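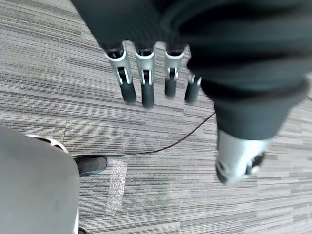
ホーム > サポート > 設置ガイド > タイルカーペット

最終更新：1月
この記事は7分で読めます

第2章　置き敷きタイルカーペットの敷設

この章では、Dalum シリーズの置き敷きタイルカーペットを既存の床に敷く手順を説明します。全面接着の施工は第4章、階段まわりの納まりは第5章を参照してください。

2.1　用意するもの

・タイルカーペット本体（必要枚数に予備を加えた数）
・滑り止め用ピールアップボンド、または Undaver 吸着シート
・くしべら、またはローラー
・カーペット用カッターと替刃
・金属製の直定規
・チョークライン（墨つぼでも可）
・メジャー、鉛筆、養生テープ
・掃除機

カッターは刃の厚いものを使ってください。事務用の薄い刃では裏打ち材の途中で刃先が逃げ、切り口が斜めになります。

2.2　敷く前の確認

1. 箱のラベルにあるロット番号を確認します。同じ部屋には同じロットを使ってください。ロットが異なると、同じ品番でも色味に差が出ます。
2. 箱を開け、敷設する部屋に一晩置きます。積み重ねは2箱までです。
3. 床の不陸を調べます。直定規を床に当て、すき間がある箇所に鉛筆で印を付けます。大きなへこみはパテで埋め、乾燥させてから次へ進みます。
4. 床のワックス、油分、古い接着剤を取り除きます。
5. 掃除機をかけます。壁際と柱の根元は細いノズルで吸い取ってください。

注意　湿気の多いコンクリート床には、そのまま敷かないでください。床にポリシートをテープで留めて一晩置き、裏に水滴が付く場合は、販売店に相談してから作業を始めてください。

2.3　割り付け

割り付けの良し悪しは壁際に出ます。細い端材が並ぶと、はがれやすく見た目も落ちます。

1. 向かい合う壁の中点をそれぞれ出し、チョークラインで結びます。
2. もう一方の壁も同様に結び、部屋の中央で直交する基準線を作ります。
3. 中央から壁に向かって、接着せずに1列だけ並べます。
4. 壁際に残る幅を測ります。200 mm 未満のときは、基準線をタイル半枚分ずらします。
5. 出入口に立ち、目地が入口に対してまっすぐ見えるか確かめます。部屋がゆがんでいる場合は、入口側の見え方を優先します。

2.4　柄の方向

タイルの裏面には矢印が印刷されています。毛並みの向きを示すもので、敷き方は次のどちらかを選びます。

流し貼り：すべての矢印を同じ向きにそろえます。ストライプ柄では線が部屋を通り、奥行きが出ます。目地のずれは目立ちやすくなります。

市松貼り：隣り合うタイルの矢印を直角に変えます。ストライプ柄では縦横が交互になり、目地のずれは目立ちにくくなります。

Guerra（ストライプ）は、どちらの貼り方にも対応しています。Penanitz（無地）は市松貼りにすると、光の当たり方で濃淡が出ます。濃淡を避けたいときは流し貼りにしてください。

メモ　貼り方を途中で変えると、必要枚数が変わることがあります。迷う場合は数枚を仮に並べ、昼と夜の両方の明かりで見てから決めてください。

2.5　敷設（ピールアップボンドを使う場合）

1. 部屋の四分の一ずつ作業します。最初の区画にボンドを薄く塗ります。
2. ボンドが白から透明に変わるまで待ちます。乾く前に貼ると固着し、後で1枚だけ交換することができなくなります。
3. 基準線の交点に1枚目の角を合わせて置きます。
4. 1枚目の両隣を置き、階段状に広げていきます。
5. 目地は軽く突き付けます。強く押し込むと、離れた列で浮きが出ます。
6. 目地に毛足が挟まったときは、指先か千枚通しで引き出します。
7. 区画を終えるごとにローラーで全体を押さえます。
8. 数列ごとに基準線からのずれを確かめ、ずれていれば最後の列から直します。

注意　作業中は窓を開け、火気を近づけないでください。ボンドが皮膚に付いたときは、乾かないうちに水とせっけんで洗い流します。

2.6　敷設（吸着シートを使う場合）

賃貸住宅など、床に接着剤を塗れない場所ではこちらの方法を使います。

1. タイルを4枚合わせたときの角の中心に、吸着シートを1枚置きます。粘着面は上向きです。
2. 4枚の角をシートに順に載せ、手のひらで押さえます。
3. 壁に接する列は、壁側の端にもシートを置きます。
4. 出入口の前は、タイルの辺の中央にもシートを追加します。

キャスター付きの椅子を使う部屋では、この方法をお勧めしません。

2.7　壁際の切断

1. 最後に敷いた全形のタイルの上に、切るタイルをぴったり重ねます。矢印の向きを確認してください。
2. もう1枚を壁に当てて重ね、その縁に沿って下のタイルに印を付けます。
3. 印を付けたタイルを裏返し、印の位置を裏面に写します。
4. 直定規を当て、裏面から切ります。一度で切ろうとせず、軽く数回刃を入れてください。
5. 切った側を壁に向けてはめ込みます。

柱や配管のまわりは、厚紙で型を取ってから切ります。配管には切り込みを一本入れて回し込み、切り込みは壁側に向けます。

警告　定規を押さえる手を刃の進む方向に置かないでください。敷き終えたタイルの上で切断すると、下のタイルに傷が付きます。必ず捨て板を敷いてください。

2.8　仕上げと養生

1. 切りくずと抜け毛を掃除機で取り除きます。
2. 目地に沿って歩き、浮きや段差がないか足裏で確かめます。
3. 見切り材を出入口に取り付けます。
4. 重い家具は翌日以降に戻します。引きずらず、持ち上げて運んでください。

2.9　1枚だけ交換するとき

1. 目地にマイナスドライバーを差し込み、角を持ち上げます。
2. 角をつかみ、対角に向かってゆっくりはがします。
3. 床に残ったくずを取り除きます。ボンドの粘着力が弱いときは薄く塗り足します。
4. 裏面の矢印を周囲に合わせ、新しいタイルをはめます。

新しいタイルは、しばらく周囲より明るく見えることがあります。気になる場合は、家具の下など目立たない場所のタイルと入れ替えてください。予備は平らに積み、直射日光の当たらない場所に保管します。

2.10　よくある不具合

目地が開く：突き付けが弱いか、基準線からずれています。開いた列までタイルを外し、敷き直します。

角が反る：箱から出してすぐに敷いた場合に起こります。平らな板と重しを載せ、一晩置きます。直らなければ交換します。

毛がほつれる：引っ張らず、はさみで根元から切ります。

前へ：第1章　製品の種類と必要枚数
次へ：第3章　日常の手入れとしみ抜き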